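**Folding clothes with a hand-held gripper: my demonstrations are bad, the arm learns nothing**

Posted by **toduv_learner** in Teaching by Demonstration, March

Hello to all. I am working on a small home project and I want to teach an arm to fold clothes on a bed. I don't have the arm at my house. It stays at the workshop of my friend in Toduvmont, so I record the task by hand with a gripper that has a camera on it, and later we train from these recordings. The software is Skallent, the version from the winter.

I have now 189 recordings. Each one begins with a garment in a heap on the bed and should finish with a folded garment. We trained on all of them. The result is that the arm goes down to the cloth correctly, closes, lifts a little, and then it stops or it makes small movements left and right in the air. It never arrives at the second fold.

I tried these things already:

- longer training (no change)
- removing the recordings where I dropped the cloth
- moving more slowly, which made it maybe worse

My friend says that I need many more recordings, and he speaks of 3,000. I can't do this alone in the evenings. Before I begin, I want to know if the problem is the quantity or my way of doing it. Must I make the bed more plain? Is dark cloth a problem? I attach one moment from a recording, because I think it is easier to judge with it.
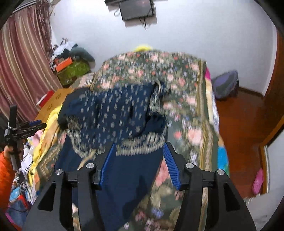
*Gripper on the navy garment, floral bedspread under it.*

The garments are all different, and some have a border with ornament, like this one. I use the same bed each time but I don't arrange the room. Thank you in advance for your patience, and excuse my English if something is not clear.

---

**Monique Poulain**

Hello. English is not my first language also, so we will understand each other well.

I had almost the same behavior last year, with kitchen towels. The arm was closing on the towel and then it was hesitating in the air. In my case the quantity was not the first problem. I was too free in my demonstrations. One time I folded from left to right, the next time from the far side toward me, another time I shook the towel before folding. For a person it is all "folding." For the model it is three different answers to the same view, and it can make a mixture of them. The small movements left and right that you describe make me think of this.

I would look at three points in your recordings.

First, the choice of the grasp point. In your picture the fingers press on the middle of a heap. When you do it by hand you already know which part you want to lift, but in a heap this is not visible. I would make a rule and write it on paper. For example: always take the nearest corner or edge that can be seen, lift it, put it flat. Only when the garment is flat, begin the fold. If no edge is visible, pull once at the top of the heap, let go, look again.

Second, the speed. The bedspread is blurred in your picture, so the camera was moving quickly enough for the exposure. Blur makes it harder to follow the position of the camera, and if the position is wrong, the action you give to the model is wrong too. You say that you tried to go more slowly and it was worse. Did you perhaps make long pauses? I did this. I was moving, then stopping to think, then moving. The model learned the pauses very well! Try a calm speed without stops, and cut the part at the beginning where you are still deciding. More lamps in the room also help, if your camera can then use a shorter exposure.

Third, separate the work. Flattening a heap and folding a flat garment are two tasks. I recorded them as two sets and trained them separately. With 90 good recordings of only the flattening, my arm was doing something useful. It was not perfect, but I could see which mistakes it made, and so I knew what to record next.

About the bed: I would not make it plain forever. If the arm must work in real bedrooms, flowers and stripes are good to have. But for the first test you can put one plain sheet over the bedspread, light in color, with your dark garment on top. If the arm succeeds there and fails on the flowers, you have learned where the difficulty is. Also take out the garments with hooks for the beginning. I see a small piece of metal at the top of this one, and such a thing can catch in the cloth.

Please check one more thing before you record again. Take a single recording and replay it directly on the arm, without any model, with a garment placed in the same way. It will not grasp exactly the same, because cloth is cloth, but the path must look like the path of your hand. If it drifts or turns, then the problem is in the tracking or in the calibration, and 3,000 recordings will not repair it.

---

**zatow_bench**

More data. We did shirts on a Zatow arm and it was garbage until we had a lot. Also check your gripper width is being saved, Skallent has a setting for it and it was off on mine.

---

**miah_user_16**

I agree with Monique on most of it, but I have a different opinion about the pauses. I use Miah for the training, and it has a filter that removes the frames where nothing moves. With this filter a slow demonstration was fine for me. I don't know if Skallent has the same one. If it has, be careful with the threshold: I put it too high and it removed the closing of the fingers, because the hand was still at that moment. The arm then arrived at the cloth with open fingers and went away again.

For the rule about the grasp point, I would add to keep the failures where you recover. If you miss the edge and take it again correctly, this is a useful recording. The asker wrote that he removed the ones with dropped cloth. I would put back those where the cloth was picked up again and the fold was finished.

---

**toduv_learner**

Thank you to everybody. I did the replay first, as Monique proposed. The path was good for the approach, but after the lift it was turned by some degrees, and in the fast recordings it was worse. So the tracking is one part of it. The gripper width was saved correctly.

I watched again the first 16 recordings and I must admit that I fold in at least four different manners. I have written my rule on paper now and I begin again with flattening only, on a white sheet. I will write here when we have trained it.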